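Progress report to the Kollár Fund: Coltoswood tenants' repair program, May

We are glad to write to you again, and with more to tell than last time. Your grant has now paid for repairs in 44 homes across Coltoswood, and the waiting list, which had us all a bit worried over the winter, is finally getting shorter -- slowly, but it is.

Flooring has been our biggest item, as you know.

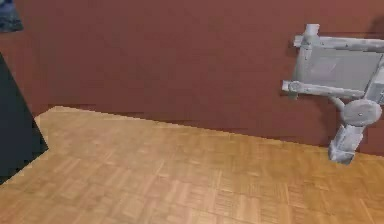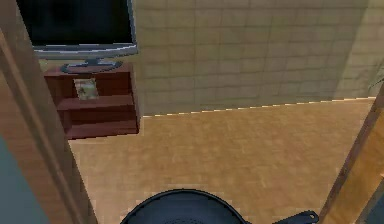
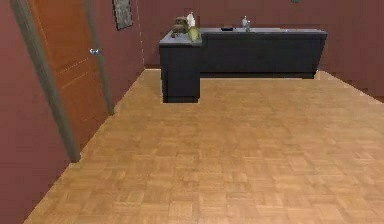
The Woritz side has been harder going. We mailed 303 letters to tenants there and the replies are still trickling in, so we have added 5 evening visits to the Drunutitz office hours for folks who work days. We would also like to move $1,000 from printing to travel, if you are comfortable with that. The revised budget sheet will come to you with the June invoices.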